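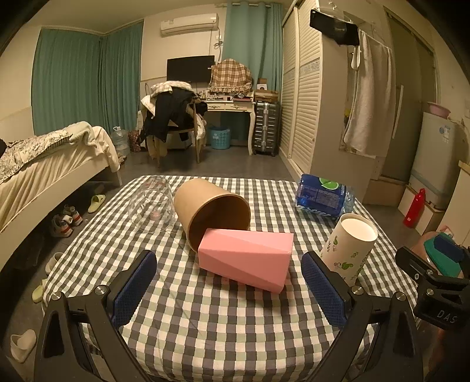
Table Linen / Woven Cloths

Pullow Check Cloth, by Sirnon

Yarn-dyed cotton cloth in plain weave, supplied hemmed on all four sides. The check is woven in, so the pattern shows equally on both faces and the cloth may be turned. Finished weight is 200 g per square metre. Hems are double-folded and lockstitched with mitred corners.

Colours: white, grey and pale green. Other colours in the Folgate range are woven to order, with a lead time of 6 weeks.
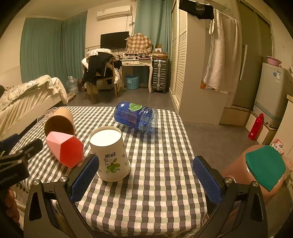

Shrinkage on first wash is nearly 4 per cent in the length and less across the width – sizes quoted are before washing. Wash at 40 degrees with similar colours. Do not bleach. Line dry, then iron on the reverse while slightly damp. Fabric softener reduces absorbency.

Cut lengths without hems are sold from the roll at a width of 84 cm, minimum order 50 cm. Cut lengths cannot be returned.

The heavier Sjöberg cloth is listed separately under Upholstery.

Trade orders and swatches: Mawar Khoo, sales office. Prices revised 2/22/18.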